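Home | Projects | Bench Notes | About | Contact

Teaching two grippers to share

24 December 2018

I was meant to be wrapping presents tonight but I've been fiddling with gripper fingers again, so you get a blog post instead.

For anyone new, the short version is that I've been building a two-armed folding-and-sorting thing since May, partly at home and partly at Mumstead, the shared workshop down the hill. Mumstead has the laser cutter and the decent drill press. Home has the kettle. The arms themselves are a pair of secondhand Akbari desktop units which I've pulled apart and put back together more often than I'd like to admit, and they're still bolted to a slab of old benchtop at the workshop with the wiring hanging out the back (yes, I know, I'll tidy it).

The bit that's been driving me up the wall is the handover. One arm picks something up, the other one takes it, first one lets go. Sounds like nothing! With a wooden block it pretty much is nothing. With cloth it's a nightmare, because cloth doesn't stay where you left it, and by the time the second gripper arrives the bit it was aiming for has flopped off somewhere else entirely.

My first go was hard printed fingers with a sawtooth pattern. They held beautifully and chewed the hem off a tea towel. Second go was foam tape, which was lovely for an afternoon and then peeled off in a sad little curl. After that I ordered a sheet of silicone from Drukthorpe and cut pads out of it with a craft knife, and those have been miles better, though I went through 3 blades and a fair bit of swearing. Next time I'm cutting them at the workshop with a proper jig.

The motors were the other headache. I've got the Plindex driver boards set up so that grip force goes from 0 to 100 on a slider, and anything in the top quarter of that makes the linkage groan like an old gate. So I've been working out how gentle I can be before things slip. Thin cotton is forgiving. Fleece is weirdly easy. Anything with a thick seam is awful, as the pad sits up on the seam and barely touches the rest.

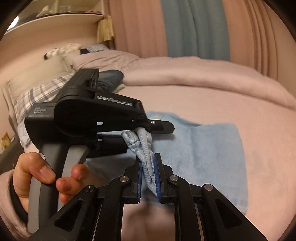
Denim has ended up being my favourite test material, and I've got a whole bag of offcuts from jeans that didn't survive the gardening. It's stiff enough to keep a shape for a bit, it frays so you can see where it's been dragged, and it doesn't cost me anything. Twisting it up like a rope helps heaps too, with the stitched edge up in one jaw and the tail pinched between the blue pads of the other, so each side has a nice solid lump to hold instead of a floppy sheet. I want the arms doing twisted strips reliably before I let them anywhere near a flat one. I'm also a big fan of having a towel down underneath, in a colour that isn't miles off the denim, as that's exactly the kind of thing my colour matching falls over on.

Still on the list is the timing. At the moment I've got a fixed wait of 2 seconds between the second gripper closing and the first one opening, and it's a fudge. What I'd like is for the first one to feel the tug and let go, the way you do when you pass somebody a plate. There's a current reading on the driver boards that ought to tell me, but it's as noisy as anything and I haven't worked out how to smooth it without making it slow.

Anyway, the presents are still in a pile on the floor and I can't find the sticky tape. I suspect it's at the workshop.

Comments

benchgoblin: Try a running median on the current before you average it. Fixed mine, and it was a five-line change.

sew_what: Please cut the thick seams off your denim and keep them, they make great bag handles! Also a rotary cutter will do your silicone in one pass.

tinribs: What thickness was the silicone? I bought some that was so soft it rolled off the fingers.

Author reply: 2 mm, tinribs, and on the firm side. Glue it right to the edges or it'll lift at the corners.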